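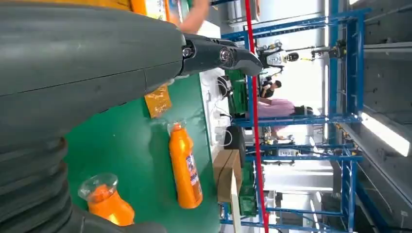
kado_bin:オレンジのボトルは横に寝かせて保管しないほうがいいと思います。うちでも同じことをしていて、キャップの溝に中身が回って固まり、開けるのに苦労しました。立てて置けるなら立てたほうが後が楽です。

投稿日 2021年6月28日

スレ主:返信ありがとうございます。保管は立てています。悩んでいるのは、作業台の上で種類ごとに分けるときの置き方です。台は緑の天板で、端まで物を置くと手前が狭くなります。透明なカップ型のキャップが付いたボトルもあって、普通のキャップのものと並べると高さが揃わず、箱に詰めるときに上がつかえます。みなさんはどう分けていますか。

nimotsu_kakari:高さで分けるのが先です。ラベルで分けるのはその後。うちはDornskaの折りたたみコンテナを使っていますが、カップ付きだけ別の箱にしたら蓋が閉まるようになりました。

kado_bin:カップは外して別の袋にまとめる手もありますよ。

nimotsu_kakari:それはおすすめしません。あとで数が合わなくなります。カップだけ余った袋がうちの棚にまだあります。

スレ主:外すのは自分も不安です。本体と離れたら戻せる気がしません。

hashira_ao:ボトルより先に台の向こう側を片付けたほうがいいのでは。白いケーブルの束と電源タップが台の縁に沿っているでしょう。ああいうところにボトルを寄せると、倒れたときにタップへかかります。タップは天板の裏に留めるか、壁側の高い位置に移すのが普通だと思います。

スレ主:ケーブルは気になっていました。天板の裏に付ける受け皿はVarachのものを見ています。ネジ止めかクランプかで迷っています。

hashira_ao:クランプで。台を動かすことがあるならネジ穴は増やさないほうがいい。

momo_tana:私はタップは台の上でいいと思います。裏に付けると差し替えのたびにしゃがむことになって、結局誰も抜かなくなります。縁に低い仕切りを立てて、ボトルが向こうへ行かないようにするだけで足ります。うちの仕切りは高さ7センチです。

hashira_ao:仕切りを越えたら同じことです。

momo_tana:越えるほど勢いよく倒れたことがないので。

nimotsu_kakari:話を戻しますが、緑のプラスチックのコンテナが床に二つありますよね。あれを仕分け用にして、台の上は今扱っている分だけにしたらどうですか。台の高さに合わせた踏み台か空き箱の上に載せると、腰を曲げなくて済みます。

スレ主:コンテナは今、空き容器の回収に使っています。仕分け用に買い足すと、Grabowskaの似た型が一つ3,000円でした。送料が別です。

kado_bin:3,000円なら深型より浅型を選んだほうがいいです。深いとボトルを二段に入れたくなって、下の段のラベルが読めなくなります。

momo_tana:浅型に賛成。ただ、青い棚に載せるなら先に段の間隔を測ってください。浅型は間口が広いものが多くて、支柱に引っかかります。うちは測らずに買って、斜めにしないと出せません。

スレ主:測ってきました。支柱の内側で376ミリでした。浅型だと横向きには入りません。縦向きなら入りますが、奥の物が取りにくくなりそうです。

nimotsu_kakari:縦で入れて、手前の面に中身の名前を貼れば十分使えます。奥には予備を入れて、手前が空いたら送る。

hashira_ao:棚に合わせて箱を選ぶより、よく使う分は棚に上げずに台の横へ置いたほうが早いと思いますけどね。棚は予備だけにして。

kado_bin:床置きは通路が狭くなるので反対。

スレ主:意見が割れていますが、まずカップ付きを別の箱に分けるところだけ、手元の段ボール箱で試してみます。ケーブルの受け皿はクランプ式を注文しました。ラベルはFlumelowの耐水のものが残っているので、それを使います。

momo_tana:耐水でも、手に洗剤が付いていると端からめくれます。角を丸く切って貼ると少しましです。

nimotsu_kakari:段ボールで試すなら、底のテープは十字に貼っておいてください。中身が入ったボトルは思ったより重いです。

スレ主:十字に貼り直しました。カップ付きは全部一箱に収まりました。普通のキャップのほうは種類が多いので、まだ途中です。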